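Rental cottage walkthrough, Feturano Road
Checked 2018-08-12 by Viorica Radonjić

Smoke alarms: OK. Hall alarm chirped in July, battery changed then.
Extinguisher: OK, needle in the green. Move it off the floor and onto the bracket.
Stair rail: FAIL. Two screws loose at the top. Do not let to guests until fixed.
Water heater (Vidmar): OK. Leave the setting alone.
Porch steps: OK. Fourth one flexes a little, look again next visit. 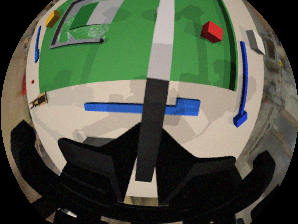 Kitchen wiring is next. The Vorska space heater is rated at nearly 2000 watts and must go straight into the wall, never into a power strip. I took two old strips away. Tables and counters get checked for mats that slide or hang over, and a big one like the green mat on the pale tabletop should be pressed at each corner. If it moves, put grip tape under it. Keep cords off the table too.

Outdoors, the Ganine grill has to stay clear of the siding. Hose tested with soapy water, no bubbles. Spare tank goes in the shed, upright. Gate latch sticks and needs oil.

Still open: stair rail, extinguisher bracket, gate latch.

Comments

pdell: Do you test the alarms with the button or with spray?
Viorica: Button every visit, spray once a year.
marshroad4: Our rail had the same problem. Longer screws fixed it.

Contact | © 2018 Feturano Road Cottages | Back to top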